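Two-arm bench, chores notebook
June, started 9.40am

Back on the table job with the pair of arms, and I'm in a very good mood about it. Sreekumar and I spent most of yesterday arguing over whether clearing a table is one chore or a dozen small ones stuck together. He says a dozen. I say it's one, because my mum never thought of it as a dozen, but I lost the argument on points and so the plan for today is written his way: one thing at a time, from the board in the middle, both grippers allowed.

Layout is the one Kamala drew up. Back row left to right: blue oval dish, the box with the slot, pink cup, flat tray. White board in front. The small red round one goes on the board between the grippers, and that's our starting piece.
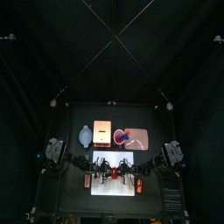 Settings for the morning: slow speed, grip limit at 40 per cent, 50 attempts and then stop whatever happens. Rakiya asked me to stop at a fixed number this time, as last time I kept going through lunch and half the notes were useless. Fair point, Rakiya.

What I'm after is the handover. One arm picking up a small thing and dropping it in a dish is old news, the Godoy bench was doing that well before I joined. Two arms passing it across is where it starts to feel like real washing-up, or like Elsie sorting returns at the parts counter, where one hand picks and the other hand is already getting ready for the next bit. I watched her do a whole drawer at Skoltudness and I don't think she looked down once! If we get to a tenth of that I'll buy the cakes.

11.15. Morning block finished. Good ones came in runs, then a bad patch, then good again. The misses nearly all look alike to me: second gripper closes a touch early and nudges the piece off along the board. Rezaul thinks it's timing. I think it's height, the fingers are coming down slightly too far over and pushing. Easy to check, so we'll check both. Raised the right side by 5 mm and left the timing alone for now, otherwise we'll never know which of us was right (me, I hope).

Also changed the script so that both arms wait over the board before either one closes. It costs around 6 seconds a go, and I don't care, it's lovely to watch. 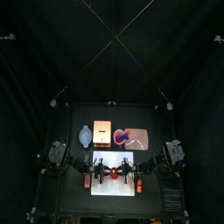 Both grippers over the board, red piece between the fingertips.

2.30pm. So can they do chores yet? Visitors from Eslow asked exactly this at the door, and I gave a long excited answer that I'll try to write down shorter. For one known thing, in a known place, on a flat white board: I'd say nearly, and I'd have said no in the spring. For a kitchen, with a wet fork under a plate, no. For the shop floor I'd put it somewhere in between, and closer than people think, as long as someone lays the parts out first. Kamala's view is that laying the parts out IS the chore. Hard to argue with that one.

To do:
- Rezaul to run the timing change by itself, right side back at the old height
- ask Elsie if she'd come and sort a drawer on our bench so we can time her properly
- try the cup next. Sreekumar wants the tray, I want the cup, we'll toss for it
- send the Drititz people the grip figures, they've asked twice
- back up the morning logs before anyone touches the script again (me, tonight)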